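Small Parts & Bench Work > Storage and Kitting
Thread: Yellow trays for kitting, I'm a convert

bakanum_bench
Posted 7:40 am
OK, I have to gush a little. I've moved all my kitting out of the little drawer cabinets and into open yellow trays, and I love it! Every kind of part gets its own tray, and the kit gets put together in a steel tray in the middle with white paper in the bottom. The wire harnesses are the big win for me. A thin green and yellow twisted pair used to vanish in a gray drawer, and now I spot it from across the room, white plug and all.
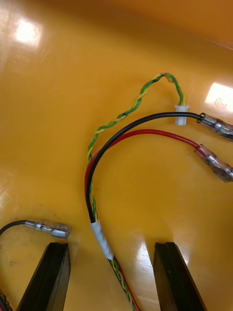
zikwood replied that yellow is a fine color until you have yellow wire, and that plain white bins do the same job for less money.

reddy77
I'm with zikwood on price but not on color. White plugs in a white bin? No thanks. I went through some 300 leads last March and the white ends were what I kept losing.

bakanum_bench
Ha, yes, the plugs are my whole argument. And the yellow wire is twisted with green, so it still shows up for me. As for the layout, it's a pair of trays on the left, another pair on the right, and steel in between. Solenoid-type parts go upper left, the round red boards lower left.

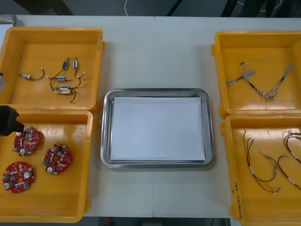

I wrote on the rim of the upper left tray in dark ink too, and I'd do that again in a heartbeat. The trays are shallow, so you can get your fingers under a board without tipping it up on its edge — my old drawers were terrible for that.

stolden_parts
Nice setup, but I'd worry about the leads. Throw a bunch of those little solenoids in one open tray and the wires knot up by lunch. We do batches of 2,000 and every one of ours sits in its own foam slot.

bakanum_bench
Fair, they do tangle some. For batches like yours I'd want slots too! Mine are small, and I like being able to push the parts around and see what I've got. The paper is the bit I'd really tell people to try. Dark leads on white are so easy to follow. 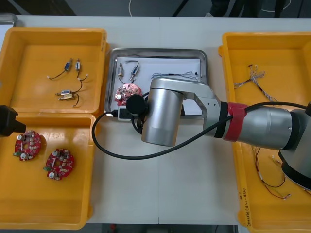 Partway through a kit, with solenoids and a red board on the paper.

zikwood
Don't the boards slide around on paper? I use a rubber mat. Grips better and you never have to replace it.

reddy77
Rubber mats grab every bit of fluff in the shop, mine looked like a sweater after a month. Paper you just toss.

bakanum_bench
What reddy77 said. I keep a flat stack in there and peel off the top sheet when it gets grubby, so there's always a clean one ready to go. The stack nearly fills the tray, with a little strip of metal showing all the way around, and that's handy for getting a fingernail under the edge.
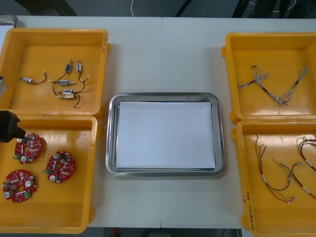 I cut mine two sheets at a time with a regular paper trimmer, nothing fancy. Oh, and round the corners a bit if your steel tray has round ones. Square corners curl up and catch the leads.

stolden_parts
Still say foam for the solenoids. I'll give you the paper though, going to try that for the harnesses. Plain printer paper or something heavier?

bakanum_bench
Plain printer paper! I tried card first and it slid all over the place. Please post how it goes, I want to see it next to your foam slots.

zikwood
Keeping my mat. Might get one yellow bin for the white plugs.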